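Two-arm cell for kitting: worth the money?

gilbert_shop
March 11, 2018
We hand-sort parts into trays, 160 trays a shift. Tesov quoted us a two-arm cell and sent a sim render along with the quote. Boss wants a number from me before August. Has anybody bought one of these?

deadband
Ask what the quote leaves out. Ours had no grippers, no guarding, no install. We budgeted for the arms and got exactly that.

gilbert_shop
Grippers are in. Guarding is "by customer." Their layout has one tray per arm, pink on the left, teal on the right, left side holding a dark blue cylinder.

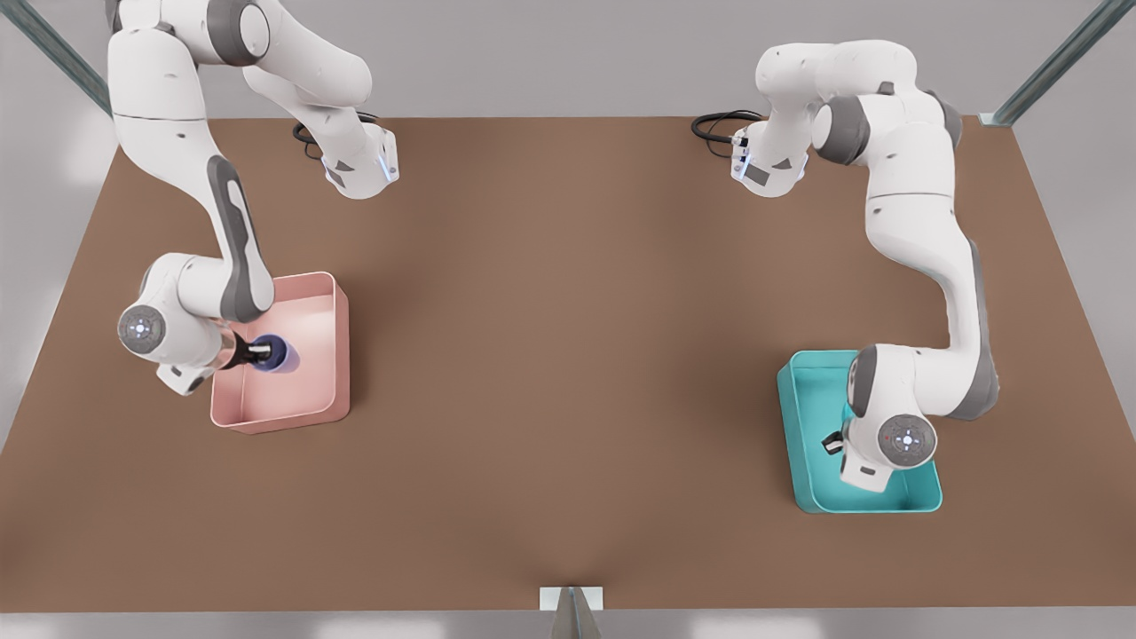

Reply 4
mill_rat_93
So one part, and the other gripper has nothing in it. What are you paying the second arm for? I'd price a single arm and a bigger table first.

Reply 5
solellow_user
Disagree. We run two at Solellow and the second one earns its keep on changeovers. A single arm reaching across a table that wide is slow.

Reply 6
mill_rat_93
Slow compared to what? A render has no cycle time in it. Make them run your parts, oily ones, for 2 hours and count the drops.

Reply 7
deadband
Agree with rat on the trial. Get spare gripper fingers priced in writing too. Allaswood charged us 1,005 for a set.

Reply 8
gilbert_shop
For fingers?? OK, asking Tesov for a trial and a one-arm price.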